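Berham Shop Fittings Working Group
Minutes of the meeting held 11 Apr 2019, Wudska showroom, upper floor

Present: Bernd Janssen (chair), Murray Tomoana (minutes), L. Heitmann, P. Nestum
Apologies: none

1. Minutes of the last meeting
Agreed without change. The action on the till drawer runners is closed. The action on the stockroom key remains with LH.

2. Counter surface
BJ reported on the speckled grey top for the accessories counter. The supplier's care sheet permits a neutral cleaner and a soft cloth. Scouring pads and anything acidic are excluded. MT asked whether felt pads were needed under the display racks. Agreed that they are, on every rack with a hard base, and that staff lift racks to move them and do not slide them.

PN noted that the sealing question is still open. The supplier has given two different answers by telephone. BJ to obtain one in writing.

3. Budget
The sum held for display fittings is 3000 pounds. Of this, 2000 is committed to shelving and the window plinths. LH proposed a ceiling of 200 for small racks and trays, to be spent without further approval. Agreed. The remainder is held until the August stocktake.

4. Lighting
MT has tried the counter with the ceiling lights only and with the two side lamps added. Shadow on a grey top is more noticeable than on the old white one, and small dark items are harder to pick out. PN suggested moving the lamps forward. LH preferred pale trays under the goods and no change to the wiring. Both to be tried before anything is bought – MT to arrange.

5. Small display racks
The group looked at the white and wood type, with a flat tray base. BJ considered the raised edge on the tray useful for loose items such as clasps and spare links. PN was concerned that it would collect dust. The rack is to stand at the left end of the counter, leaving the middle clear for serving customers. Placing at an angle was accepted, provided the base does not overhang the front.

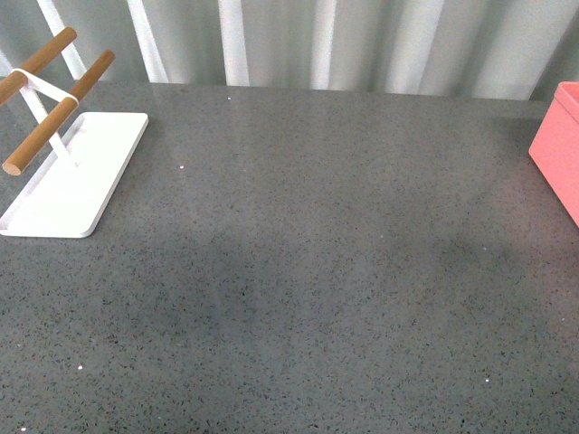

Question from PN: how often should the rack trays be emptied and wiped?
Reply from BJ: once a week, before opening, with a dry cloth first and a damp one only if marks remain.

LH asked for this to be added to the opening sheet. Agreed.

6. Price tickets
Carried over. The sample tickets had not arrived.

7. Actions
BJ – written answer from the supplier on sealing
MT – lamp and tray trial; felt pads for racks
LH – stockroom key; revised opening sheet
PN – chase the ticket samples

8. Any other business
PN asked that deliveries be kept off the new counter. Parcels are to go on the trolley by the rear door until they have been checked in.

The meeting closed at 9 minutes past four. Next meeting to be arranged by MT once the ticket samples are in.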